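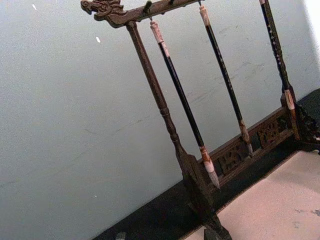
I have used the Drileck wrist camera bracket on my small arm since April, and I think it is time to write a review for people who plan to set up a similar cell. My cell does one thing: it takes a calligraphy brush from a rack, makes strokes on a sheet, and hangs the brush back. The rack is dark carved wood with a dragon head at the end of the crossbar, and the brushes hang from small metal hooks on it. A hook like this forgives very little. If the camera sits wrong on the wrist by a small amount, the fingers close beside the cap of the brush and the loop does not come off. So for me the bracket is the most important part of the whole cell, and I looked at it more strictly than at anything else I bought.

What is in the box

You get the bracket in two halves, 4 screws, a short cable clip and one printed page. The page is correct but very short. It does not say which half goes on the side of the fingers, and I mounted it the wrong way the first time. The small arrow must point to the tool flange. I found the arrow only after I cleaned off the grease.

Mounting

Remove power from the arm first and let the wrist rest on something soft. Put both halves on by hand, start all the screws, and tighten them in a cross pattern, a little each time. I tightened one side fully before the other and the bracket went crooked. I could not see this with my eyes, but I could see it in the calibration result, which was 5 pixels worse than my old homemade mount. After I did it again in the cross pattern, the error went away.

Please leave enough cable. My first loop was too short, and when the last joint turned to its limit the cable pulled on the plug. Now I have a loose loop fixed with the clip, and I turn the joint slowly to both limits by hand after every change.

Calibration

I use a printed board with the Braltance software, 12 poses each time. I tried with fewer and the result was not stable from one day to another. For the board I need a flat table without reflections. My tabletop is black, so I put a light mat under the board and the corners are found better.

The picture from the camera is rotated compared to the table, and in the beginning this made me nervous. I tried to turn the bracket until the picture was straight, and this was wasted work. The software takes care of the rotation. It is more important that the camera can see the hook and the top of the brush at the same moment during the approach, so choose the angle for this.

Thin black shafts are difficult for the detection in my cell, and this is not the fault of the bracket. The pale caps are much easier, so I changed my program to look for the cap first and then calculate the grip point under it.

Looking after it

The screws become loose. I write it plainly because the seller says the opposite. After 1,000 pick cycles I found one that I could turn with two fingers. I put a medium thread locker on all of them and made a paint line across each head, and since then the lines have not moved. Ink is the other problem. Small drops reach the lens, and I wipe it with a dry microfiber cloth at the end of every session.

I also tried the Duan bracket, which a friend lent me. It is lighter and the paper instructions are much better, but it holds the camera further from the fingers, and on my arm it touched the crossbar when the wrist went between two brushes. For bins or boxes I would probably choose the Duan. The Prarnel one I did not test, it does not fit my flange.

My rating is 4 from 5. I take one point away for the printed page and for the screws, which should come with thread locker already on them. If somebody has a good way to keep ink off the lens without a cover glass, please write to me in the comments, because my cover glass made a reflection and I had to remove it.

Przemysław Pawłowska
24/05/2023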